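Step 4: Hanging the curtain

I've hung more of these shower curtains than I care to admit (50 in one summer, when we redid the locker rooms at Zirkberg), so take this at your own pace and you'll be fine!

4.1 Unfold the Ullaria curtain and find the top edge. It's the one with 14 metal eyelets. The hem with the little weights goes at the bottom.

4.2 Snap one ring through each eyelet with the opening facing the wall. I always get one backward and have to redo it.

4.3 Wipe down the rod before anything slides onto it. Plain water and a soft cloth will do.

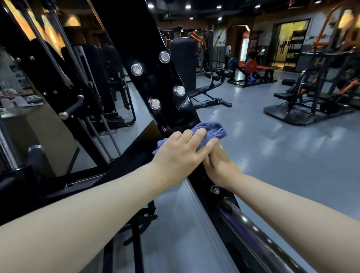 4.4 Starting at the end farthest from the faucet, hook the rings over the rod one by one. Let the curtain bunch up as you go, and don't pull on it yet.

4.5 Slide it closed and check the bottom. You want a two-inch gap above the floor. If it drags, move the rod up (see Step 2) and please don't trim the hem, or the weights will fall out.

Caution: Never hang on the curtain or use the rod as a grab bar. It's a tension rod and it will come down, with you under it.

Note: New curtains hold their fold lines for a while. My neighbor Lacey Bainbridge swears by running a hot shower with the door shut, and I do the same now. Skip the iron, it can scorch the coating.

Step 5: First wash

Cold water, gentle cycle, no bleach, rings off.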